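The **wire-mesh basket** is an open container made from thin metal wires crossed into a grid and held in shape by a thicker rim. It is one of the most useful things a household can own, and turns up on desks, in larders, under sinks and beside the bath. The smaller kinds, made to stand on a table or shelf, are also called *mesh tidies* or, in parts of Villbridge, *seers*, from the fact that you can see what is in them.

## Construction

Most mesh baskets begin as a flat sheet. The sheet is cut, folded up at the sides and joined at the corners, and a heavier wire or strip is then fixed round the top. Better ones have a second heavy wire along the bottom edge, which takes the strain when the basket is full and stops the floor of it from sagging. Small rounded feet at the corners lift the mesh clear of the surface -- a lovely detail, and a great saver of polished tables!

Square grids are the most common, with diamond patterns close behind. A fine grid will hold pens, clips and teaspoons without letting them poke through, while a wide one is lighter and far easier to wash. Black is the usual finish, though white and plain metal are sold too.

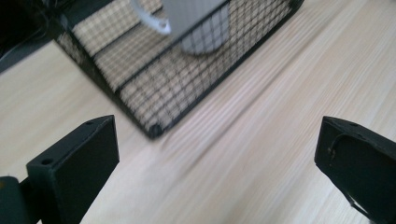

## History

Woven wire was used for sieves and fireguards long before anyone thought of putting letters in it. In Villbridge the trade grew up around the Grostetti works, which made egg baskets and garden riddles and moved into office trays when farm orders fell away. Its first tray list offered 9 sizes, all in black. The Pindton pattern, with its rounded feet and straight sides, came later and was copied so widely that the name is now used for almost any footed basket of that shape.

The collector Güven Sönmez left 1,501 pieces of household wirework to the Wu Museum, of which 800 are baskets. The display changes every December, and the footed baskets have a case of their own.

## Use and care

Mesh baskets are at their best with things that need air or need finding quickly: cups, chargers, onions, sewing scraps. Dust gathers where the wires cross and comes away with a soft brush, or with warm soapy water followed by a thorough dry. Chipped coating should be touched up early, as rust creeps along a wire surprisingly fast.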